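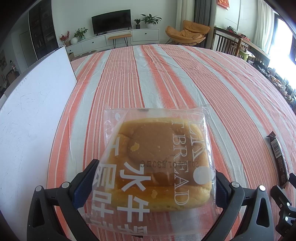 Wrapped roll in the grip, striped sheet underneath.

Gripping packaged food: what are your house rules?
Posted by padlift_jo, July, 9:14 pm

So I'm trying to write down actual rules for our handheld gripper sessions and I've gotten stuck on food in sealed plastic. Everybody I collect with does it differently. One guy pinches by the crimped seal, one squeezes the whole roll like he's testing it at the store, and I go for the flat faces with the pads and hold it upright. The draft I've got so far says:

- sealed packages only, nothing opened
- pads on the broad faces, never on the crimp
- stop closing when the wrapper stops sliding
- a package gets 3 grasps and then it's retired

That last one is the one people are yelling at me about. Thoughts?

---

tallow_ray, 9:31 pm

Three is way too low! I've run the same bread roll all afternoon and it was fine. If you retire stuff that fast you'll spend more time at the corner store than collecting. I'd keep going until the shape is visibly different from when you started, take a "before" picture and compare.

---

Ibrahim Olatunji, 9:40 pm

I'm with Jo on having a number, though I'd say 5. "Visibly different" means something else to every person on the team, and I've had this argument enough times at Urnlow that I don't want it again. We log the item, the grasp count goes next to it, and the next operator can read it. Soft bread takes a set on the sides before you can really see it through a shiny wrapper, and then your later grasps are all on a thinner object than the earlier ones. That matters a lot if anybody is training on finger width.

Also, write down the stamped date. Yours has one right across the middle of the pack, upside down in that hold. I make people copy it into the log before the first grasp so we know which loaf is which when there are several of the same kind.

---

padlift_jo, 9:52 pm

Oh, the date stamp is a good one, adding it. I'd been logging by product name and of course we have a whole bag of these milk bread things, so that told me nothing.

---

mimsy_k, 10:05 pm

Can I bring up the thing next to it? There's a snack bar on the sheet with a torn end. Your rule one says sealed only. Does that cover what's lying in the workspace or just what's being gripped? I had to redo a batch over this. We were reviewing for Hegde and their sheet said "no opened food in view," period, and we'd all read it as "don't pick up opened food."

---

padlift_jo, 10:11 pm

Ha, okay, caught. I meant just the target object, but I see how it reads. I'd honestly rather keep some clutter in there, a bed with one lonely object on it doesn't look like anyone's house. Maybe "nothing opened gets gripped, opened wrappers in view are okay unless the project says otherwise"?

---

tallow_ray, 10:16 pm

That's fine by me. Crumbs are the real issue and crumbs come from open stuff. I had a pad lose its grip on a glass because of cracker dust. Wipe pads between items, make it rule zero.

---

Ibrahim Olatunji, 10:24 pm

Wipe between items, yes. And I disagree about opened wrappers being okay. A home session is still a home, people eat there, and if somebody sits on a bar with the end ripped open you're washing a sheet. Clear it before you start. Takes 2 minutes.

---

mimsy_k, 10:30 pm

Side question on "never on the crimp." Why never? In real kitchens people grab bags by the crimp constantly. I think you want both kinds of grasp, labeled separately. The Romer folks I worked with had a tag for it and it was painless.

---

padlift_jo, 10:47 pm

Hmm. My reason was that the thing swings around when you hold it by the edge and I can't place it neatly. But that's a me problem I guess. Changing it to "faces by default, crimp only if the task sheet asks, and tag it."

Grasp count is going in at 5. Ray, you can be mad.

---

tallow_ray, 10:49 pm

I am mad. But I'll log it.

---

Recent threads
Duvo pads: replace or clean?
Striped and patterned sheets as backgrounds
Who signs off on your task sheets?
Screws working loose on the finger arms
Glassware rules for home sessions
Thread no. 2798: naming objects when the label isn't in English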